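Programa de ocio nocturno seguro en Pillville
Informe de seguimiento del segundo periodo
Entidad ejecutora: Asociación Jornel

1. Objeto del informe

El presente documento recoge el grado de ejecución de las actividades financiadas durante el segundo periodo del programa, cerrado en mayo, así como las desviaciones respecto al plan de trabajo aprobado y las necesidades previstas para el tramo final. La justificación económica se entrega por separado, con el modelo normalizado.

El programa tiene tres líneas: asesoramiento a promotores para la tramitación de permisos, presencia de equipos de reducción de riesgos en fiestas autorizadas y medición de ruido en el entorno de los recintos. La línea de permisos absorbió la mayor parte de las horas técnicas del periodo.

2. Línea A. Permisos y regularización de eventos

Se han tramitado 11 expedientes de promotores que carecían de licencia o la habían solicitado fuera de plazo. De ellos, 9 cuentan con resolución favorable. Los dos restantes siguen abiertos: en uno falta el certificado de solidez de la cubierta y en el otro el plan de evacuación se presentó con un aforo distinto del que figura en la solicitud. Ambos promotores han sido requeridos y el plazo de subsanación sigue corriendo.

El error más repetido en la documentación de partida es el cálculo de aforo. Varios promotores computaban la superficie total de la nave sin descontar barra, escenario, almacén y pasillos. Se ha redactado una hoja de cálculo con los descuentos ya incorporados, que se entrega en la primera reunión. Los expedientes iniciados con esa hoja no han recibido requerimientos por aforo.

El mayor recinto autorizado en el periodo es la sala Olla, con un límite de 1.000 personas. La licencia se concedió condicionada a tres medidas: apertura de una segunda salida al patio trasero, control de acceso con conteo electrónico y cese de la música a las 5:00. Las dos primeras están ejecutadas. La tercera se cumple desde la primera sesión, según los registros del limitador.

3. Línea B. Equipos de reducción de riesgos

Se ha completado la formación de 40 personas en primeros auxilios, atención a intoxicaciones y gestión de aglomeraciones. El módulo de aglomeraciones se amplió respecto al diseño original, a petición de los propios alumnos, y se redujo en la misma medida el de normativa.

Los equipos trabajan en turnos de 22:00 a 6:00, con relevo a las 2:00. El relevo ha dado problemas de cobertura: durante el cambio, el punto de atención quedaba con una sola persona. Desde abril el turno entrante se incorpora media hora antes y el traspaso de incidencias se hace por escrito en una ficha única. El coste adicional se ha cubierto con el remanente de la partida de desplazamientos, dentro del margen que permite el convenio.
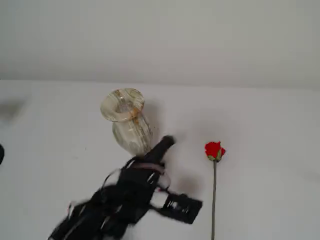
La ficha de incidencias recoge hora, zona del recinto, tipo de atención y derivación, si la hubo. No incluye datos personales. Se ha detectado que el campo «zona» se rellenaba con criterios distintos según el equipo, por lo que los datos anteriores a abril no son comparables entre recintos y no se presentan en este informe. A partir de esa fecha se usa un plano numerado por recinto.

4. Línea C. Medición de ruido

La instalación de los sonómetros se adjudicó a la firma Najafi, que entregó los equipos con tres semanas de retraso. La causa comunicada fue la calibración pendiente en laboratorio. El retraso dejó sin medir las primeras sesiones de la temporada y obliga a desplazar la campaña comparativa al tercer periodo.

Los equipos transmiten con normalidad desde su puesta en marcha, salvo un punto situado en la fachada norte de la sala Olla, que pierde la conexión de forma intermitente. El proveedor ha sustituido la antena y el fallo persiste – se estudia el paso a conexión por cable, que requiere autorización de la propiedad.

5. Desviaciones

Línea A: sin desviación en plazo; mayor dedicación técnica de la prevista.
Línea B: reasignación interna entre partidas, ya comunicada.
Línea C: retraso de tres semanas, sin efecto sobre el importe adjudicado.

Queda pendiente la guía para promotores. El borrador está redactado, pero el capítulo de seguros debe rehacerse tras el cambio en las coberturas mínimas exigidas por la ordenanza.

6. Previsión para el tercer periodo

Cierre de los dos expedientes abiertos. Publicación de la guía. Campaña comparativa de ruido en los recintos con sonómetro operativo. Segunda edición del curso, sujeta a disponibilidad de aula en horario de tarde.

Se solicita al financiador autorización para ampliar en un mes la línea C, sin incremento de presupuesto. La solicitud formal se adjunta como anexo II.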